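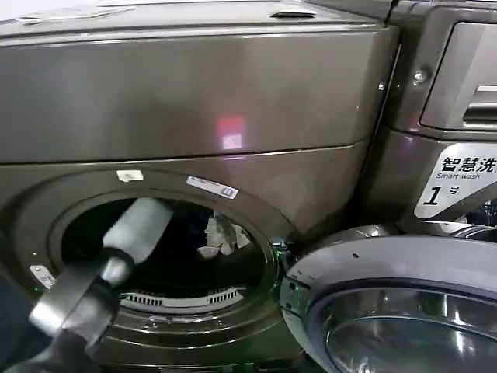
Padmavathi Bhat objects that a success rate over drum retrievals means little unless the starting pose of the cloth is controlled, and she wants the pose logged before any arm motion. The procedure in this section follows her objection. It replaces the September version.

4.2 Setting up a retrieval trial

1. Power on the arm and load the Storulard policy. Wait for the status line to read READY.

2. Confirm that the washer is off and the drum is at rest.

3. Place one white cloth in the drum, crumpled, clear of the door seal. Do not fold it.

4. Open the Kanaan logger and record the cloth pose from the head camera. The trial is void if the pose entry is missing.

CAUTION: Keep hands out of the drum once the arm is enabled. The stop button must be within reach of the operator.

5. Move the gripper to the pre-entry pose, with the fingertip at the mouth of the drum. Limit approach speed to 80 mm/s.

6. Start the trial. The policy has 21 seconds to close on the cloth and withdraw it.

7. Score the trial as success, drop, or no contact. A cloth that catches on the drum lifter and comes free later is scored as a drop.

NOTE: Adjacent machines have similar finishes. If the head camera view includes a second door, check that the target mask covers the correct opening before step 6.

4.3 Reference result

With random cloth poses, the baseline reached 63 percent over 300 trials. Most failures were no contact, with the cloth behind the lifter. Runs without a pose entry are not included.

Send deviations from this procedure to Rainer Kohlhase with the log file attached. For mask errors, see section 4.5.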